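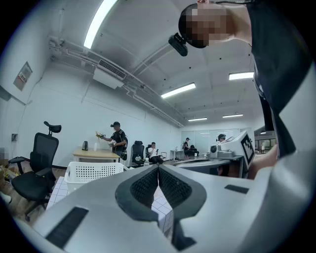

The long room, with kettle. Something yellow is being held up for consideration beside the table.

The Long Room, and Other Places We Keep Things
Kurex staff gallery, October update

Welcome back to the gallery, which has had 2,606 visits since it went up, most of them probably from the front desk checking whether their plant made it in. (It did. See the Horgan Street album.)

The new addition is the long room. Anyone who has worked at our end of the building knows it by its ceiling, where the white pipes and conduits run along in plain sight and the lights carry on toward the far wall. Visitors tend to call it industrial. We call it the ceiling.

The furniture is what you'd expect of an office: black chairs on wheels, including a mesh one with a headrest that has become the subject of quiet diplomacy. The light wood table holds the electric kettle and a small white bottle, and in front of it sits a white plastic laundry basket. We do no laundry. The basket arrived with the last round of tidying and has outlasted two labelled storage systems and a colour-coded one.

On the wall is the notice board, framed, with its printed sheets. Some of you have asked for the kettle rules to be posted there. The kettle rules are: fill it.

A seated colleague in a white shirt is looking down at a phone, and we have chosen to believe it's the comments page for this gallery.

Other albums

Horgan Street, the old office
Sixteen flights of boxes, one working elevator, and the plant. Comes with a long argument in the comments about who packed the mugs.

The Seria shelves
Before and after, though opinion is divided on which is which. The bolts were the right size in the end. The bracket is still in the drawer.

Supply cupboard, room 516
Opened for the first time since the Jaken order came in. There were 10 staplers and 9 of them were jammed. The tenth has been moved to a safe place and we'd like it back.

Kitchen, winter
Mostly the fridge door. Includes the honour roll of unclaimed lids.

Adding your own

Leave pictures in the shared gallery folder with a line or two for the caption. Please favour the rooms over the lunches. Albums go up when somebody has a free afternoon, so around the end of the month, or the one after.

Back to all albums
Comments (closed until the mug matter is settled)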